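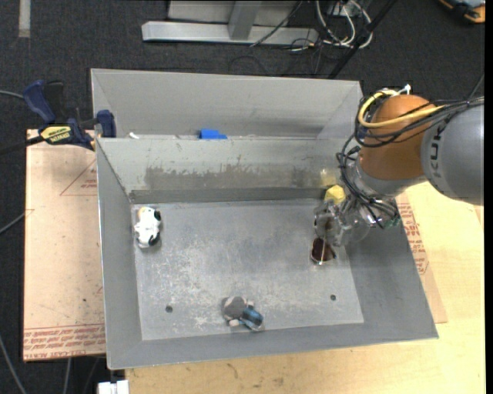

September, bin-to-bin grasping, notebook entry
Prarnthorpe cell, morning block, start 9:30

Purpose of the session. To compare two methods of choosing the next grasp point on the KUKA arm. Method A takes the highest-scoring point from the Baek scorer and executes it. Method B takes the same scores but lowers the value of any point close to one that has already failed in the current trial. The hypothesis is that Method A repeats its own errors on glossy and thin objects, and that a short memory of failures will reduce this without any retraining.

Setup. Both metal bins remain in the positions used for the previous entry, and the bar clamp is to stay on at the corner where they meet. The fixed view was checked against the stored reference before the first trial. The scorer is the Rovham checkpoint, trained on 2000 logged attempts, and its weights were not changed between methods.

Object set. The sparse set was used: sunglasses with dark brown lenses, the yellow faceted block, the white toy animal with black patches, and the small gray and blue figure. Objects are to be spread over the open floor of the front bin at reset. The yellow block may rest in the corner, as the corner case is of interest to us.

Procedure. Each method received 30 trials, for a total of 60. Methods were alternated to limit any effect of drift in calibration. A trial ended on a successful lift or after the attempt limit was reached. The failure memory was cleared at each reset.

Results. Method A reached the attempt limit in 9 trials. Method B reached it in two. Most of the difference came from the sunglasses, where Method A returned to the same point on a lens until the limit. The toy animal gave no trouble under either method.

Points to be resolved.
The worn patch on the far wall and the scratches on the floor both receive nonzero scores. A bin mask would remove the wall but not the floor.
The wall shows a faint yellow reflection beside the block. Method A selected a point on the wall twice. It has not been established that the reflection was the cause. Repeat with the block moved to the middle of the floor.
The radius for the failure penalty was set by hand. A sweep is required before these figures are quoted outside the group.

Data. Logs and stills are in the Bosusport folder under the September heading. Trial 17 was restarted after a communication timeout and the first attempt was discarded; the log retains both.

Next session: dense set, same weights, penalty sweep first.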